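Notebook home | Entries | Methods | Stock list | People | Search

June, dye bench, started 9.40

Continuing the wash-fastness work on the printed cottons for Hasari. Iveta wants a view on whether the aqua ground can go through the longer soak without the orange bleeding into it. The print in the pictures is a citrus one on a pale aqua ground, and that sort of combination shows up any staining quickly. 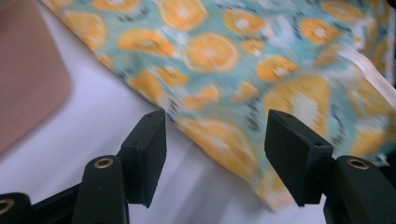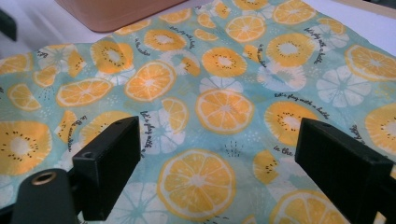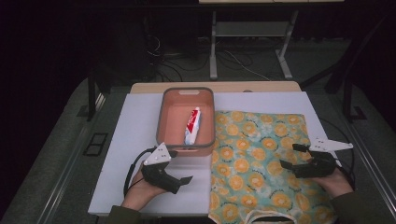 Citrus print on pale aqua. The last one also has the pink tray.

Weighed out the cut pieces first. Total dry weight 1,460 g for the first batch, 1,490 g for the second. I had meant to match them, but two of the swatches in the second batch had been cut with the selvedge on. Left them as they were and noted it on the sheet.

Bath one: plain water, 40 degrees, thirty minutes, no agitation apart from a stir every five minutes. Bath two: same, with the Jodeck neutral soap at half the strength we used in the last round. Vendula thinks the full strength was too harsh and was lifting pigment that would have stayed put in a normal household wash. I agree with her on the darker prints, less sure about the pale ones.

Results so far, by eye under the daylight lamp:

Bath one, no change to the ground. White adjacent strip clean.
Bath two, slight warm cast on the white strip, worst along the folded edge. Grey scale 4, possibly 4 to 5. Svetozár looked without being told my figure and said 4.
Rub test, dry, 5. Rub test, wet, 3 to 4, and it varied between pieces.

The wet rub is the one that bothers me. Three of the pieces came off the same end of the roll and all three were at the low end. Could be short curing at the start of the run, before the oven had come up. Bořivoj has the printer's log and will check the oven temperature for the first 257 metres.

Binder: the supplier changed the batch in between, from the Tóth drum to the new Nirley one. I can't tell from the roll labels which pieces had which. Asked Juraj to ring and find out the changeover point. If it falls near the start of the roll then the curing idea is not the only one.

12.15. Re-cured two of the low pieces in our own oven, 150 degrees for four minutes, and repeated the wet rub after cooling. Both came up to 4. A third piece, left alone as a control, stayed at 3 to 4. That points towards curing, though two pieces is not many and I would like six before I write to Iveta.

The oven door seal is going at the bottom left. Temperature dropped nine degrees when I opened it and took a long while to recover. Needs ordering, the part number is inside the cover of the maintenance book.

Water hardness in the soap bath not checked today, the strips are out of date. Used the figure from last time. Must buy more.

Juraj rang back at 15.30. The supplier has the binder change at 2,426 metres, well past anything we have cut. So all of today's pieces had the Tóth binder and the drum change can be ruled out for this set.

To do next:
Cut four more from the start of the roll, no selvedge.
Re-cure, wet rub, same lamp.
Soap bath again at half strength, pieces hung flat so there is no fold.
Get the oven log off Bořivoj.

Swatches are drying on the rack by the window, labels facing out. Please leave them until I have done the second reading.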